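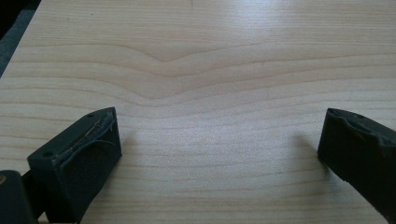
Wrist view over the board, jaws open. Note the left pad.

Flellden hand-held gripper, long-term review

We bought two of these to collect demonstrations for a small manipulation policy: pick, place, wipe, open, close. The operator holds the tool, a camera looks down past the fingers, and the recording becomes training data once the pose track has been solved. Lama Zoubi and Taha Lamrani did most of the collecting. I did the sorting and the complaining.

The count so far is 1,713 episodes kept, across 4 tasks.

Build. The body is stiff and the trigger has no slop worth mentioning. The finger pads are the weak part. The rubber on ours has peeled and frayed along the edge, with thin strands standing up from the left one and a wavy, torn lip on the right. First signs came after 300 episodes, and by 800 we were trimming the strands with nail scissors. The grip on hard plastic is still fine. On paper and thin cloth the loose rubber drags, and the policy picks up the drag as if it were part of the task. Spare pads are sold only as a pair with the finger cores, a poor decision on somebody's part.

Camera view. Both fingertips sit low in the image with the gap between them visible, so contact is easy to label. The right finger runs out of the picture when the jaws are open. We mask both fingers before training and have not seen a difference between left-first and right-first contacts.

Glare is the larger problem. A pale board with a slight gloss goes nearly white under our ceiling lights, and the grain washes out in the patch. Pose tracking needs that grain. On the plain end of the board we lost tracks often; near the V-shaped dip in the figure, seldom. Hala Karam moved one lamp and the loss rate fell, though I would still choose a matte surface if starting over.

Shadows are soft and useful. When the tips hover close to the wood, each one throws a gray blur beside it, and our height estimates were better with the shadows left in than with them edited out.

Software. The Brurine exporter works. It writes trigger width and pose at the same rate as the video, and it drops an episode cleanly if tracking fails – no half files. The viewer is slow on long sessions and forgets its sort order.

Buy it if you can live with the pads. Order spares in the same shipment; ours took until January.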